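Home News Classes Swap Shelf Contact

Mending Wool Before the Cold Comes

3 min read

The moths were busy again this summer, and many of us in Orkberg are now opening the winter drawers with some fear.

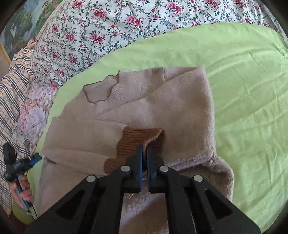

I learned to mend from my grandmother, in another country and in another language, so please forgive me if some of my terms are not the usual ones. She had one rule which I still follow. First wash, then look, then sew. If you mend a dirty garment, the wool around the hole will shrink later in a different way from your new yarn, and the patch will pull.

After washing, hold the knit against a window in the morning, before 10, when the light is low. You will see the thin places which are not holes yet. Mark them with a safety pin. A thin place takes a few minutes to repair and a hole can take a whole evening.

For yarn, I look for something a little thinner than the original. The colour matters less than people think, and some of our members prefer a contrast on purpose. The Skoryk shop on the corner keeps a basket of short ends near the till, and they cost 4 dollars a bag. I have bought mostly greys there, and one mustard I am still waiting to use.

Elbows and heels should be darned with the weave going over and under, not too tight. Leave a very small loop at the end of each row. This seems untidy, but wool needs the extra length when it is washed, and without it the corners lift. For ribbing I don't darn at all. I pick up the stitches below the damage and knit the edge again, because a woven patch doesn't stretch and you will feel it every time you pull the garment on.

About moths I must also say something. Cedar blocks smell nice, but mine did not stop anything. What helped was the freezer. Put the dry garment in a closed bag, leave it for 7 days, take it out for one day, and then freeze it again.

Last winter our group mended 86 pieces, and the Amier library has kindly offered us the upstairs room once more from October. We begin at 6:30 in the evening. Bring your own needles if you have them. The lamp from Tritell Hardware is still working, but the cord is short, so the table must stay by the wall.

We also need darning mushrooms. If you have one at home that you don't use, please leave it at the library desk with a note saying "mending group". A smooth wooden spoon is also fine.

Contact: Orkberg Mending Circle, Box 238, Orkberg | © Orkberg Mending Circle | Back to top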